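Support Center > Public Safety Data Portal > Closed Tickets > Weekly Incident Counts

Ticket 266: Weekly homicide and robbery counts do not match the precinct log
Status: Closed
Priority: 2
Submitted by: Records Unit, Grollanari Police Department
Assigned to: Weronika Ziółkowski, Portal Support

Summary of request
The Records Unit reported that the public crime dashboard showed no robberies in the Jakubowski district for the most recent full week. The precinct log for the same week listed 25. The unit asked that the public figure be withdrawn until the cause was known. A local newspaper had already requested comment on the apparent drop.

Initial response
Portal Support confirmed the difference and placed a notice on the dashboard stating that weekly counts were under review. The Records Unit was asked to supply the export file sent from Ergate, the department's case management system, together with the transfer receipt. Both were received the same morning.

Findings
The export file contained all 25 robbery reports. Each carried the correct offense code and the correct date. The transfer receipt showed that the file had been accepted in full. The fault was therefore placed after the transfer, at the point where Fivuva assigns each report to a district.

The Jakubowski district boundary had been redrawn in May of the previous year. The old district number was retired at that time but kept in the lookup table so that earlier reports could still be found. A scheduled cleanup removed the retired number. Officers at one station were still entering it by habit, and reports filed under it were given no district. These reports remained in the citywide total but were missing from the district view.

Homicide counts were checked in the same manner. The zero shown for the district was correct and agreed with the log.

Action taken
The retired number was restored to the lookup table and linked to the current district. The weekly counts were run again on 16 March 2023. The district view then agreed with the precinct log, and the notice was removed from the dashboard. The Records Unit was advised to issue a short correction to the newspaper.

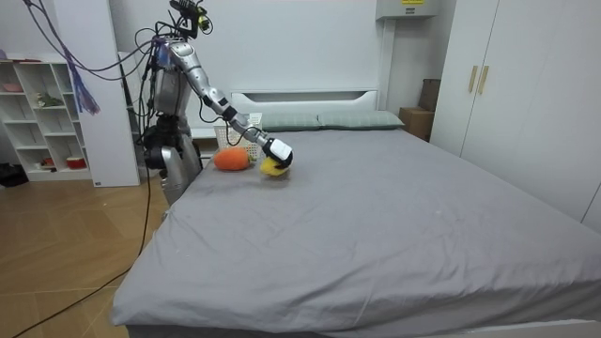
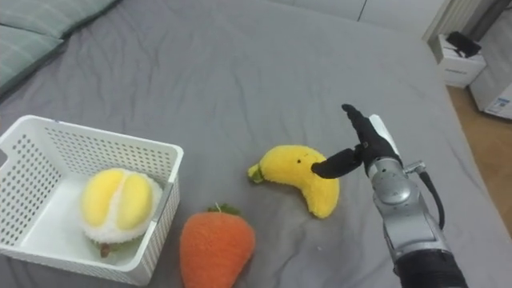

Plush toys and a white basket on a gray sheet. 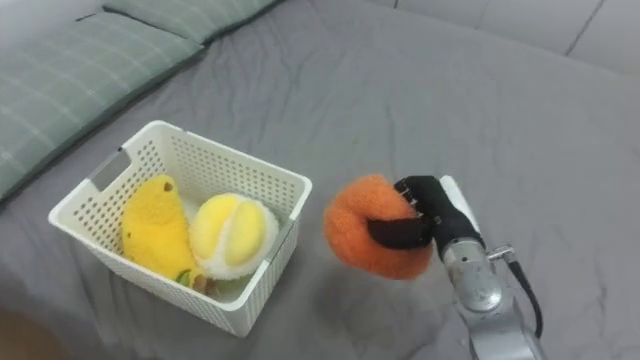 Further review
At the request of the Records Unit, a sample of 300 older reports was compared with the district view. Two burglary reports were found without a district. Both had been entered under the retired number and were corrected by hand. No arrest records were affected.

The station in question has been asked to remove the retired number from its printed desk sheet. Portal Support has also added a daily check that lists any report received without a district. The list is sent to the Records Unit before the public counts are refreshed.

Requester reply
The Records Unit confirmed that the figures are correct and agreed to close the ticket. Any later difference in weekly counts should be submitted as a new ticket, with the export file and transfer receipt attached.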